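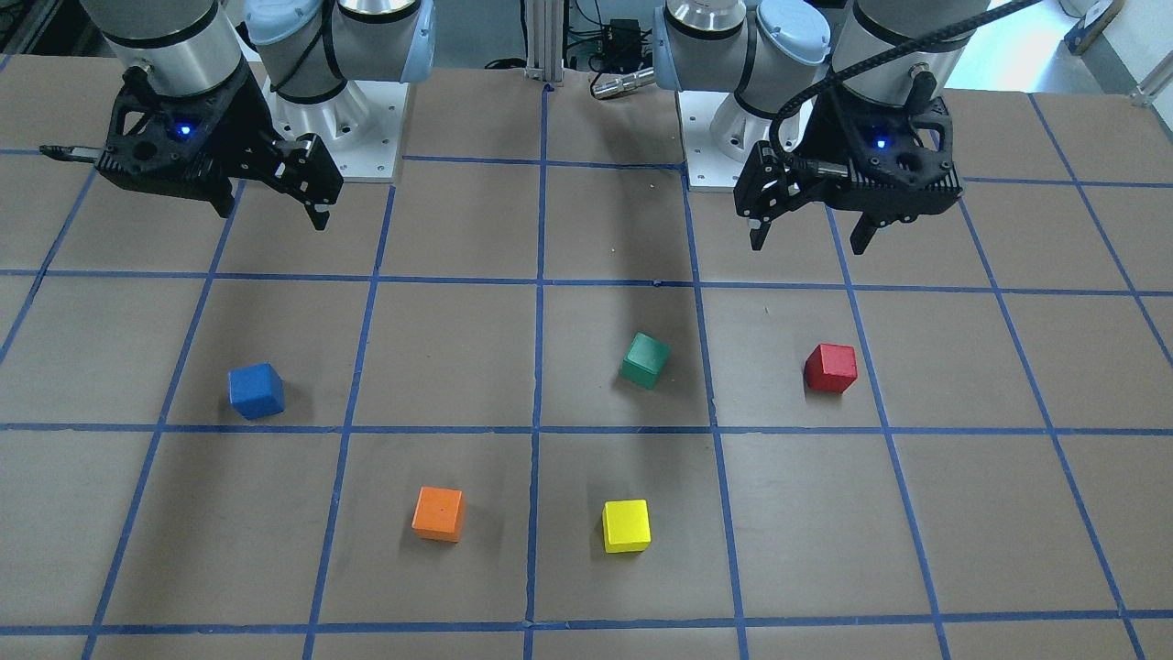 How long should I leave painter's tape on a wall before I pull it off?
Pull it as soon as the last coat stops looking wet, and don't go past the number of days printed on the roll.

vprantl
Posted February 14, 2023
I'm painting wide stripes in a hallway, satin over eggshell. The base coat has been up for 2 days. My plan was to tape everything tonight, do the first coat, let it dry overnight, do the second coat tomorrow and pull the tape after dinner. My father-in-law says that's too long and I'll get ragged edges. Who's right?

R_Gruber
He is, mostly. If the first coat dries hard against the tape, the paint makes a skin across the edge and tears when you pull. I put both coats on in the same day and pull while the second one is still a little soft. Pull back over itself at a low angle, slowly.

tgruber_upstairs
I've shared a house with the poster above for years and I don't agree. Pulling soft paint is how we got a smear down the dining room wall. I let it dry all the way, run a sharp blade along the edge, then pull. It takes longer but the line is better.

R_Gruber
The smear was from dragging a sleeve through it.

tgruber_upstairs
It was the tape. It folded over and touched the wall.

jahangir_r
Both ways work. It depends on the paint more than the tape. Cheap flat paint you can pull wet or dry and hardly see a difference. Satin and semi-gloss stretch, so either pull them early or score them. The worst time is in between, when it's rubbery.

More important for stripes: seal the tape edge with the base color first. Brush a thin coat of your eggshell along the edge, let it dry, then put on the satin. Anything that bleeds under is the same color as the wall.

vprantl
Does sealing with the base color work if the wall has orange peel texture? Ours is light but it's there.

jahangir_r
Yes, that's where it helps most. Press the edge down with a plastic putty knife before you seal it. On heavy texture I'd use clear caulk instead, wiped almost to nothing with a damp finger, and then you have to paint and pull before it sets.

malachy_nc
I would skip the caulk. I did a kid's room that way last July and it set up in the heat before I got to the end of the wall. Came off in strings and took paint with it. Base color is slower but you can stop for lunch.

Also, is 2 days enough for the base? I'd wait 3 if the hallway is cold. The tape will lift fresh paint no matter what the label says about delicate surfaces.

R_Gruber
Agree with Malachy on waiting. Press a scrap of tape behind a door and pull it off. If the wall comes with it, wait.

vprantl
Tried the scrap behind the closet door and it took a small chip off. So I'm holding off until the weekend and turning the heat up out there. I'll seal with the base color and do both coats in one day.

One more thing, do I measure the stripes from the ceiling or the baseboard? The ceiling drops almost half an inch from one end to the other.

jahangir_r
Neither. Set a level line at eye height and measure up and down from that.

tgruber_upstairs
I'd follow the ceiling if the top stripe is close to it. A level stripe next to a crooked ceiling looks like a mistake – ask me how I know.

malachy_nc
How wide is the gap going to be at the top? If it's 5 inches or more I'd go with level.

vprantl
More than that, closer to a foot. Level it is. Thanks all.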